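The man from Larelance said the well at Funach had never gone dry in 133 years, and Ravindra Mathur wrote that down with a question mark after it.

"Who measured?" he asked.

"People remember."

"People remember all kinds of things. My aunt remembered a flood that happened before she was born."

The man laughed and poured more tea. His company wanted to put the water in bottles and sell it under the name Woda, and for that it needed a paper saying the water was what everybody said it was. Mathur had been hired in January to write the paper. He had asked for half the money first.

They walked up to the well after lunch. It was smaller than he had pictured, with a tin lid and a stone on the lid. An old woman named Antwi kept the key, though there was no lock he could see. She told him the water had cured her knees.

"Both of them?"

"The left one more."

"And did you see a doctor at the same time?"

She looked at the man from Larelance and then at the hill. "He gave me pills," she said. "I took them with the water."

Mathur wrote that down too, with no question mark.
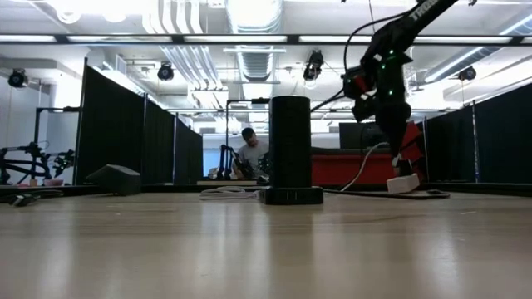 He filled six jars and labeled them and carried them back to the hotel in a towel. That night he lined them up on the windowsill next to a seventh, which he had filled from the bathroom tap. He tried each one with his eyes shut. He thought the third was a little sweet. Then he turned around, moved the jars without looking, and tried again, and this time the sweet one was the tap.

In the morning there was an envelope under his door. It held 2000 in cash and a note thanking him for keeping an open mind. He counted the money twice and put it in his shoe. Then he took it out of his shoe, put it back in the envelope and sat on the bed for a while.

Downstairs the man was waiting with the car running.

"So it's good water?" he said.

"It's water," Mathur said. "I'd like to see the well again in August."

"The paper is due in April."

"I know when it's due."

The envelope was on the seat between them the whole way to the station. Neither of them picked it up.

© March 31, 2021. All stories remain with their authors. Contact the editors | Back to top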